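4.2 Who sits when nothing is at stake

I went into this part of the project expecting the stars to vanish the minute a playoff spot was safe, and for the most part they did. Once a team in our sample had its seed locked, its top scorer's minutes dropped hard, and the drop was steepest on the second night of a back-to-back. What surprised me (and Mwanaisha Kashindye, who coded most of the game logs with me) was where those minutes went. We had bet on the youngest players on the bench. Coaches mostly gave them to older backups instead, guys who knew the sets and could get everybody to the buzzer in one piece.

We pulled 2,506 player-games in all, and 49 of them had to be thrown out – mostly nights when a player was listed as resting but then checked in anyway. I went back and forth on keeping those. Boris Šindelář argued for a separate category, and he may well be right, but the group was too small to say much with.
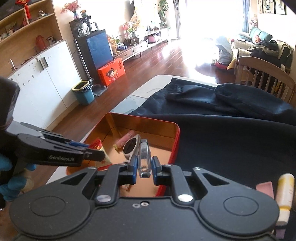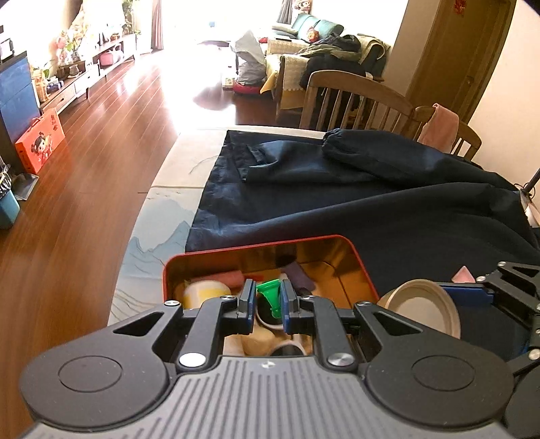
Figure 2. Small items and an open tin with a shiny gold interior, two views.

Home games look different, and I should say so before anyone gets carried away with the averages. A star is a good deal more likely to play at least the first half in front of his own crowd, even with the seed settled since Monday. We tried the Udberg correction for blowouts here and it barely moved the numbers, so Table 3 shows the plain version.

One more wrinkle is the coach's own history. Coaches who had lost a starter to a late-season injury before rested people earlier, and they rested more of them at once. I'd love to call that a clean effect, but our injury records get thin once you go back a few seasons, and I wouldn't lean on it too heavily. Section 4.3 picks up the same games from the betting side, starting with how quickly the lines moved after the lineups came out.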